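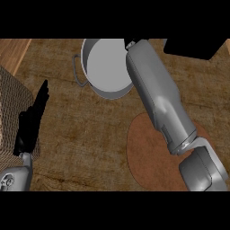 A silver cooking pot on a brown wooden table.

Trornside opens shared kitchen for home cooks

Trornside, 25 May 2025

A shared kitchen for people who make food to sell has opened in the old Voswood bakery in Trornside, two years after the building was put up for rent.

The kitchen can be booked by the hour and is meant for residents who sell jam, bread, soup and ready meals at local markets but do not have the space or the permits to cook larger amounts at home. The town approved the change of use last July. Work on the drains and the ventilation took longer than planned and pushed the opening back from the winter.

Birnilent, the company that runs the site, said 39 people had signed up before the doors opened. Most of them sell at the Trornside market or take orders from neighbors. The company also runs a cold storage business at the other end of Voswood Road.

The room has stoves, two bread ovens left over from the bakery, a walk-in cooler and lockers for dry goods. Users bring their own ingredients and are expected to wash up before their time runs out. Pots and baking trays can be borrowed at no extra charge. Knives cannot, and users have to bring their own.

An hour costs $38 during the day and less after 8 p.m. Birnilent said it would look at the prices again once it had a full season of bookings. Some market sellers had asked for a monthly rate, but the company said it was too early to offer one.

First-time users have to take a short food safety class, held in the front room where the bakery counter used to be. The class is included in the sign-up fee. People who already hold a food handler card can skip it if they show the card at the desk.

The building covers 665 square feet on the ground floor. The upstairs rooms are not part of the project and remain closed. Peixoto, the contractor that did the work, is due to return in July to repair the rear steps, and deliveries will go through the front door while that is being done.

Parking behind the building is limited to loading and unloading. Longer parking is available in the public lot across from the post office.

The kitchen is open from 6 a.m. to 11 p.m. Bookings can be made at the front desk or by phone. Cancellations made less than a day ahead are charged in full.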